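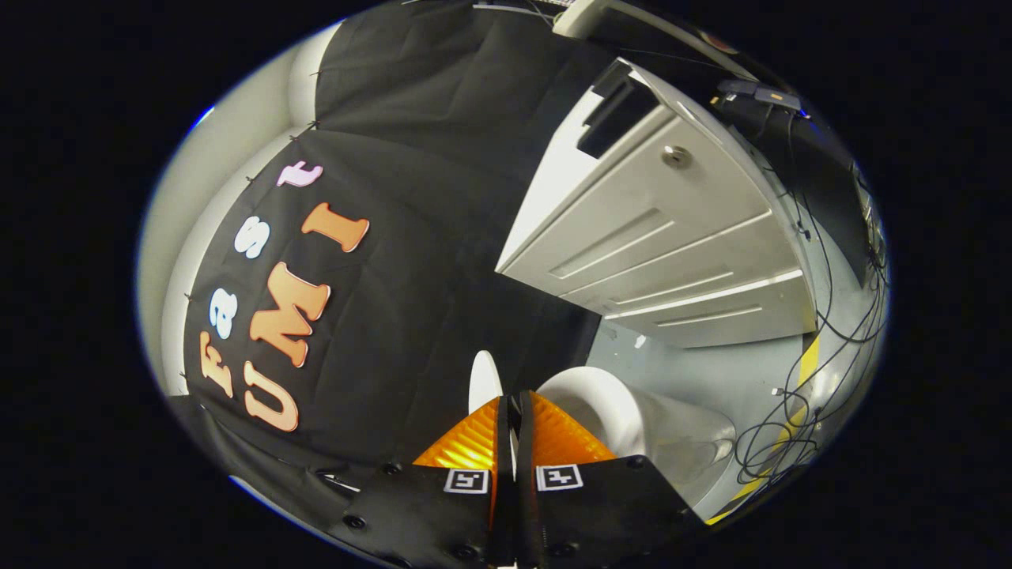
Forum » Walls and Textiles » Felt letters on a black cloth, how to fix them?

Thread started 1 March 2024

corna_felt wrote:
Hello everybody. I want to make a hanging with words on it for a white wall in our workroom. The cloth is black cotton, already washed, and the letters I will cut by myself. I have two questions. Which material is better for the letters, felt or foam? And how do you fix the cloth to the wall so that it does not pull the plaster? My wall is 3045 mm wide, but the cloth covers only one part of it. I would like orange letters for one word and mixed colours for the other one, like white and pale pink.

Peng90 wrote:
Felt, please. Foam is easy to cut but the edges become ugly after one summer, and it takes dents from fingers. I buy the 3 mm felt. For orange on black you need the thick one, otherwise the black shines through and your orange turns brown.

rorar wrote:
I do not agree about the foam. I have foam letters hanging since October two years ago and they are fine. But they hang in a corridor where no one touches them. For a child's room I would say felt too.

About the wall: small pins along one side, quite close together. If you put only two pins in the corners, the cloth makes a big belly in the middle. With loose folds it is not a problem, some folds look nice, but the letters must lie on a flat place or they bend with the cloth.

corna_felt wrote:
Thank you both. The pins, do you put them through a hem or through the single cloth?

rorar wrote:
Through a hem, always. Fold it twice. Single cotton gets a hole which grows.

Rumomeck wrote:
Can I ask why pins at all? A wooden stick at the top, a tunnel sewn in the cloth, and two hooks. Then you can take it down for washing in one minute. I have done all mine in this way.

rorar wrote:
Because she has a plaster wall and does not want to drill. Read the first message.

Rumomeck wrote:
She wrote that she does not want to pull the plaster. A hook with a proper plug pulls less than a long row of pins. But as you wish.

Peng90 wrote:
Both work. My pins are black ones, so on black cloth you see them only from near.

About the colours I have one remark. White on black is very strong. If one word has white letters and the other has only orange, the eye goes first to the white. I had this with my daughter's name, where I made two letters white, and people read only these two. I changed one to pale pink and it became calmer.

corna_felt wrote:
This is useful. And if the orange goes from light peach to a deeper orange inside one letter? I saw felt like this in a shop, but it was expensive. 3000 yen for a small sheet.

Peng90 wrote:
You can do it with textile paint and a dry sponge. Begin with the light side. Try on a rest piece first, the felt drinks a lot of paint.

Rumomeck wrote:
I would leave it in one colour. Shading on felt looks dirty to me after some time.

rorar wrote:
A matter of taste. I like it when the letters are big enough. On small ones it is lost work.

corna_felt wrote:
The second word will be larger, so I will try it only there. Another thing, how do you hold the letters on? I thought of glue.

Peng90 wrote:
Textile glue, thin, only at the middle of each letter, and then four small stitches at the ends. Glue alone let go for me when the heating was on. Lay all letters out on the floor before you fix the first one, and look from the other side of the room.

Rumomeck wrote:
Here I agree completely. And put paper under the cloth, the glue goes through.

corna_felt wrote:
Good, I will cut tomorrow evening. I have decided for felt and pins, with a double hem. Sorry Rumomeck, the stick will be for the next one.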